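Ticket opened 16 October 2023
Product: Gridby desktop client, shared calendar sync
Reported by: Tsutomu Nomura, Preston office
Status: closed

## Reported problem

Recurring meetings show up twice in the Sella room calendar. One-time meetings are fine. The duplicates have the same title and start time, but the second copy has no attendee list. If you delete either copy, both come back at the next sync.

Tsutomu first saw it on the desktop in the Menon room, then on his laptop. The web version shows one copy of each meeting.

## What was checked first

- Signed out and back in. No change.
- Turned off the phone app's calendar access. No change.
- Set the sync interval to 5 minutes to make testing quicker.
- Compared time zones on the server, the desktop and the laptop. All three match.

The client log had this line once for every duplicated meeting:

```
WARN sync: series parent not found, creating local parent
```

So the client reads each occurrence of a repeating meeting, looks for the series it belongs to, can't find it, and makes a new one. The new one is what shows up as the second copy. It only exists on the local side – the server never gets it, and the web version stays clean.

## Clearing the cache

I closed the client, renamed the cache folder to `cache_old` and started it again. The first full sync pulled down 4000 items. For a short time the calendar looked right, then the duplicates were back after the second sync.

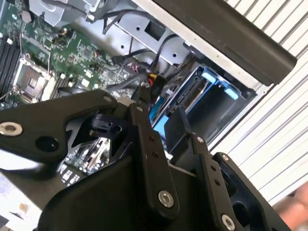

The second sync is the one that matters. A full sync fetches everything in one request, so parents and occurrences arrive together. After that the client asks only for changes, in pages of 100 items. If an occurrence lands on one page and its parent on a later one, the lookup fails and we get the warning above.

To test this I raised the page size in the settings file:

```
[sync]
page_size = 275
```

The changed items on the Sella calendar now fit on one page. Restarted, let it sync twice, no new warnings. The existing duplicates were still there and had to be removed by hand. They did not come back this time.

## Why only this calendar

Most calendars never have enough changes at once to need a second page. The Sella calendar was moved to the new server in March, and every series on it was marked as changed. It still gets marked that way each night by the export job. I turned the export off for one night and the change list the next morning was short.

## Fix applied

1. Page size raised on the desktop and on Tsutomu's laptop.
2. Local duplicates deleted, then a manual sync.
3. Export job set to read-only mode so it stops touching the modified date.

Item 3 is the real fix. Item 1 can stay as it is, but a new install will go back to the default page size.

## Reply from reporter

> Checked both machines this morning. One copy of each meeting, attendees are listed. I moved one occurrence of the weekly planning meeting to a later time and it moved on the laptop too. The web version matches. OK to close from my side. – Tsutomu

## Notes

Renaming the cache folder is safe, but drafts that haven't been sent are kept in the same place. Copy the `drafts` subfolder back before starting the client. `cache_old` on the desktop can be deleted after the next backup.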